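How a workshop decides to buy a robot

Robots cost money, like bikes and computers do. Before a workshop buys one, somebody has to work out what it will cost and whether there will be a job for it to do. This is called budgeting.

What is the job?

The first thing to write down is the job. At the Crichton workshop, people wanted a robot that could pick up small things and put them away in the right place. Once they knew that, they could cross a lot of machines off the list. A robot that lifts car doors would have been far too big.

What else do you need?

The robot's price is only part of the bill. Fraser Galbraith plans the spending at Crichton, and he keeps a list of the extras. A pair of grippers, the parts that hold things, came to £1145. A sturdy table was £300. Cables, stands and power strips added another £234. Cables sound dull, but a robot without them cannot do anything.

Then there is room. A robot arm needs space to swing, and people need space to walk past it safely. Measure the floor before you order, and measure the door too. Crichton once had to send back a table made by a firm called Brudia, as it would not fit up the stairs.

Who will teach it?

A new robot does not know how to tidy a desk. People have to show it, and their time has to be paid for. One way is to hold a gripper in each hand and do the job yourself, over and over, while a computer keeps a record of how the grippers moved. The robot can then learn from those records.

You do not need costly things to practise with. A pen and a plastic box with small compartments will do for a start.
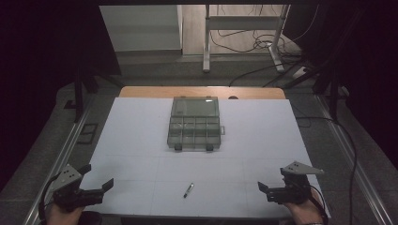
Practice takes weeks, so Fraser puts it in the plan as a cost of its own. He also saves some money for repairs. Gripper jaws wear down and cables get trodden on.

Buy or borrow?

Some firms, such as Gremik, lend robots by the month. Borrowing costs less at first, but the payments keep coming. Crichton borrowed for 2 months and then bought its own in October.

Words to know

Budget: a plan for how money will be spent.
Gripper: the part of a robot that takes hold of things.
Quote: a price a shop or firm gives you before you buy.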